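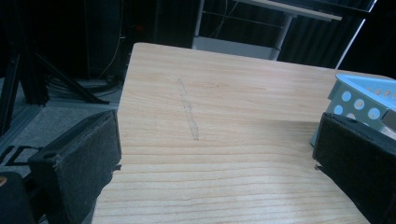 The Flenar Brima is a desktop cordless telephone system intended for small offices that have given up their traditional landlines and now route calls over a broadband connection. It consists of a base station and two handsets, and it was assessed over 8 weeks in an office of eleven staff. The base station has a wide, flat underside with four rubber feet, and it is best placed on a plain level surface. Wall mounting is possible, although the bracket must be bought separately.

Installation was straightforward. The base station obtained its settings from the Velell exchange service without manual entry, and both handsets registered at the first attempt. The printed guide is less satisfactory – it refers throughout to a menu that was renamed in a later software release.

Call quality was consistently good. Speech remained clear in the stairwell and in the rear store room, where the previous Berrada system had regularly lost its signal. The shared directory holds 2,000 entries and may be loaded from a spreadsheet, though names longer than the display are shortened without warning.

Battery life was acceptable. The handset keys are firm, but the speaker is rather thin at high volume and cannot be recommended for meetings.

The Brima is recommended for offices of modest size. Those needing call recording should consider another product.

Overall score: 87 out of 100
Reviewed by Tamer Twal, August 19, 2023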